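Handbücher › Handgeführte Greifer › Störungen und Sicherheit

Verken Handgreifersystem H-224
Betriebshandbuch, Teil C

7 Verlust der Markererkennung und blockierte Greiferfinger

7.1 Geltungsbereich

Dieser Abschnitt gilt für alle paarweise betriebenen Handgreifer mit aufgesetztem Markerwürfel, die mit der Aufnahmesoftware Pondell verwendet werden. Er beschreibt das Vorgehen bei den Störungsmeldungen 209 (Marker nicht erkannt) und 776 (Fingerstellung unplausibel). Beide Meldungen können gleichzeitig auftreten. In diesem Fall ist zuerst die Meldung 776 zu bearbeiten.

Der Abschnitt wurde nach einem Vorfall am Standort Hebden neu gefasst. Dort hatte ein Bediener nach Meldung 776 bei eingeschaltetem Gerät in die Griffschlaufe gefasst, um den Auslöser zu lösen, und sich dabei den Zeigefinger gequetscht. Der Untersuchungsbericht von Ruth Mellor stellt fest, dass die bisherige Anleitung das Abschalten erst im vierten Arbeitsschritt verlangte. Die Reihenfolge ist geändert.

VORSICHT
Quetschgefahr zwischen den Greiferfingern und im Bereich der Griffschlaufe. Das Gerät ist vor jedem Eingriff auszuschalten und vom Akku zu trennen. Das Beenden der Aufnahme in der Software schaltet das Gerät nicht ab.

7.2 Sofortmaßnahmen bei Meldung 776

1. Bewegung anhalten. Gegriffene Gegenstände auf einer festen Fläche absetzen, nicht fallen lassen.
2. Beide Greifer ausschalten. Es genügt nicht, nur das gemeldete Gerät auszuschalten.
3. Akku entnehmen und außerhalb des Arbeitsbereichs ablegen.
4. Hand aus der Griffschlaufe ziehen. Lässt sich die Hand nicht ohne Widerstand herausziehen, ist eine zweite Person hinzuzurufen.
5. Gerät mit den Fingern nach unten auf die Ablage setzen. 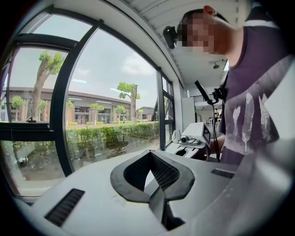
6. Fünf Minuten warten. Der Fingerantrieb kann während dieser Zeit eine Restspannung führen.
7. Finger von Hand öffnen und schließen. Der Weg muss gleichmäßig sein. Bei spürbarem Ruck oder Schleifgeräusch ist das Gerät zu sperren und mit dem roten Anhänger zu kennzeichnen.
8. Zwischenraum und Führung auf Fasern, Folienreste und Klebeband prüfen. Fremdkörper mit der Kunststoffpinzette entfernen. Metallwerkzeug ist nicht zulässig.

HINWEIS
Bei Arbeiten mit Textilien und dünnen Folien setzen sich Fasern bevorzugt am hinteren Ende der Führung ab. Diese Stelle ist nur bei vollständig geöffneten Fingern einsehbar.

7.3 Vorgehen bei Meldung 209

Meldung 209 wird ausgegeben, wenn ein Markerwürfel länger als 500 ms nicht erkannt wird. Einzelne kurze Unterbrechungen sind zulässig und werden nur im Protokoll vermerkt. Tritt die Meldung mehrfach in derselben Aufnahme auf, ist die Aufnahme zu verwerfen.

1. Aufnahme beenden und beide Greifer ruhig auf die Ablage stellen.
2. Sichtflächen der Würfel auf Verschmutzung, Kratzer und abgelöste Ecken prüfen. Verschmutzte Flächen mit einem trockenen, fusselfreien Tuch reinigen. Lösungsmittel greifen die Beschichtung an.
3. Festen Sitz des Würfels prüfen. Ein Würfel, der sich von Hand verdrehen lässt, darf nicht nachgezogen und weiterverwendet werden; er ist neu zu montieren und zu kalibrieren (Abschnitt 5.3).
4. Lichtverhältnisse prüfen. Direktes Sonnenlicht auf einer Würfelfläche überstrahlt das Muster. An Fensterplätzen ist der Arbeitsablauf vor der Aufnahme einmal vollständig ohne Aufzeichnung durchzuführen und das Kamerabild dabei zu beobachten.
5. Verdeckungen ausschließen. Häufige Ursachen sind der eigene Unterarm, der Rand eines Behälters und der zweite Greifer.
6. Probeaufnahme von 30 Sekunden anfertigen und das Protokoll auf Meldung 209 durchsuchen.

Bei Aufgaben, in denen ein Greifer einen Behälter am Rand hält und der andere daneben wischt oder einräumt, sind die Greifer so zu führen, dass von jedem Würfel mindestens eine Fläche zur Kopfkamera zeigt. Das Handgelenk ist hierzu leicht nach außen zu drehen.

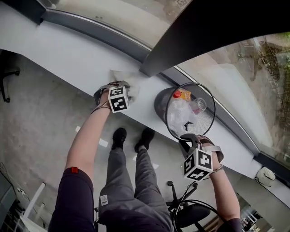

Darf eine Aufnahme nach Meldung 209 fortgesetzt werden, wenn der Marker von selbst wieder erkannt wird?

Bei einmaligem Auftreten ist die Fortsetzung zulässig, sofern die Meldung innerhalb von zwei Sekunden erlischt und der Greifer in dieser Zeit keinen Gegenstand gehalten hat. Der Zeitpunkt ist im Aufnahmebogen einzutragen. In allen anderen Fällen ist die Aufnahme zu beenden.

7.4 Arbeitsplatz und Stolperstellen

Ein erheblicher Teil der gemeldeten Beinaheunfälle betrifft den Boden und nicht das Gerät. Der Bediener blickt während der Aufnahme auf die Greifer und nimmt Hindernisse im Fußbereich kaum wahr. Vor Beginn gilt:

1. Standfläche frei räumen. Rollstühle und Hocker sind mindestens einen Schritt weit zu entfernen.
2. Lose Kabel hochlegen oder mit Kabelbrücken abdecken. Steckdosenleisten gehören nicht in den Gehbereich.
3. Behälter auf Fensterbänken und schmalen Ablagen gegen Kippen prüfen. Gefüllte Behälter dürfen nicht allein am Rand angehoben werden.
4. Glasbehälter und scharfkantige Abfälle sind für Greifübungen nicht zugelassen.

VORSICHT
Greifer niemals mit ausgestreckten Armen über Kopfhöhe führen. Bei Ermüdung oder Kribbeln in den Fingern ist sofort zu unterbrechen.

7.5 Wiederinbetriebnahme

1. Akku einsetzen, bis die Verriegelung hörbar einrastet.
2. Greifer einzeln einschalten, zuerst links, dann rechts.
3. Nullstellung der Finger in Pondell bestätigen.
4. Störungsmeldung im Menü Wartung quittieren. Eine Quittierung ohne vorherige Prüfung nach 7.2 oder 7.3 ist unzulässig.
5. Eintrag im Gerätebuch vornehmen: Gerätenummer, Meldung, festgestellte Ursache, Namenszeichen.

Gesperrte Geräte gibt ausschließlich die Gerätebeauftragte Joanne Treloar oder ihre Vertretung frei. Tritt Meldung 776 nach der Freigabe am selben Gerät erneut auf, ist es ohne weitere Prüfung an die Werkstatt Heker zu senden. Der Akku ist getrennt zu verpacken, der Markerwürfel verbleibt am Gerät.

Verwandte Abschnitte
5.3 Markerwürfel montieren und kalibrieren
6.1 Akku laden und lagern
7.6 Meldungen der Kopfkamera
8.2 Reinigung der Griffschlaufe
Anhang B: Vordruck Störungsmeldung
Änderungsverzeichnis, Stand Oktober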